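11/28/23
Posted by Mathis Caron

Long day on the relabelling runs. I got in before Miyuki Hosoda and started the Skadix job again from the checkpoint it died on overnight. It had written 790 episodes and then filled the disk. I moved the old Trirkero logs off and it has behaved since.

The idea we are testing is simple enough. We take each demonstration, cut it wherever the gripper opens or closes, and give every piece its own short instruction. The policy then trains on the pieces as well as the whole. Shota Murakami thinks the cuts should come from wrist speed. I think gripper state is good enough for blocks, and it is much easier to check by eye.

Spent most of the morning checking by eye. A piece that starts with the fingers closed on the cube should be labelled "put the blue cube in the basket", and a fair number came out as "pick up the blue cube" because the cut landed a few steps late. I moved the threshold and ran the split again. It now makes 3097 pieces from 900 demonstrations, fewer than last week, and the very short ones have gone.

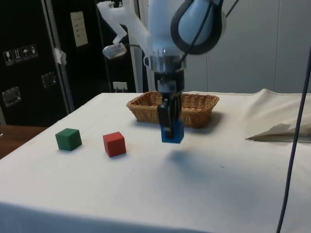

Afternoon: evaluation

Blue cube, basket at the back, red and green left out on the cloth as distractors. We did 40 trials with the policy trained on whole demonstrations and 40 with the one trained on pieces. Whole got 22. Pieces got 31. Most of the difference is in the lift and carry. The old policy tends to let go early, over the near rim, and the new one did that twice.

It still picks the wrong colour when the instruction is worded oddly. "The one nearest green" sent it to green every time. I have written that down for Uzma Farooqui, who is doing the language side.

Miyuki wants the same test with the basket moved before we show any numbers to Kulier. Fair. That probably means January.

Need to rename the split files tomorrow, v3 and v3b are the wrong way round.

2 comments | 5 shares

This site uses cookies. By continuing to browse you accept our use of cookies.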